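Dry Mouth in Older Patients: A Conversation with Saron Feyisa

June 15, 2022

Saron Feyisa has managed the oral health program at the Mulov Centre for Community Dentistry since March. Her remit covers the Centre's public clinic and its visiting service to residential aged care homes, where dry mouth is now among the most common complaints recorded at first assessment. She spoke with the Centre's newsletter about how the condition is recognized and what patients and families can do between appointments.

Ms. Feyisa began with the terminology. Clinicians distinguish between xerostomia, the sensation of a dry mouth, and a measurable reduction in saliva flow. "A patient may have one without the other," she said. "We ask about the sensation and we also examine the mouth. Both findings go in the chart."

Of the 127 residents assessed by the visiting service during its spring round, 124 were taking at least one regular prescription medication. Many drugs used for blood pressure, depression, allergies and bladder control can reduce saliva. Ms. Feyisa was firm that patients should not stop or alter a medication on their own. "The correct step is to bring the full list, including anything bought over the counter, and let the dentist and the family doctor speak to each other. Sometimes the dose or the time of day can be changed. Sometimes it cannot, and we manage the mouth instead."

Saliva neutralizes acids and helps protect enamel, and patients who lack it are prone to decay along the gum line and around older fillings. Dentures may also become uncomfortable. Asked what she looks for at an examination, Ms. Feyisa mentioned a tongue that sticks to the mirror, cracking at the corners of the lips, and new decay in a person who has had very little for years.

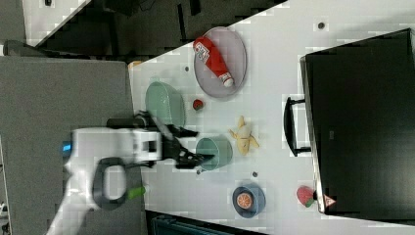
Mealtimes are a frequent subject of discussion with families. The Centre advises small sips of water throughout a meal, with sauces or broth added to dry foods. "People often stop eating bread and meat and do not mention it to anyone," Ms. Feyisa said. "A daughter will tell me that her father has lost his appetite. I ask him, and he says that he cannot swallow his toast." Residents who cough or choke while eating are referred for a swallowing assessment before any change in diet is recommended.

She expressed particular concern about hard candies and sweetened lozenges, which many older adults keep at the bedside. Sugar-free gum is a suitable alternative for those who can chew it safely. Mouthwashes containing alcohol are discouraged, as are frequent cups of strong coffee late in the day.

For patients at high risk of decay, a dentist may prescribe a toothpaste with a higher fluoride concentration. "Spit, but do not rinse," Ms. Feyisa said. "It is a small habit and difficult to change after seventy years of doing the opposite."

The Centre recommends that patients with persistent dry mouth be seen every 3 months until their condition is stable. Dry mouth accompanied by dry eyes, joint pain or swelling near the jaw should be reported to a physician promptly.

Appointments with the public clinic may be requested at the front desk or by telephone at extension 1211. Families of aged care residents should first contact the director of care at the home, who will forward the referral and the current medication list to Ms. Feyisa's office.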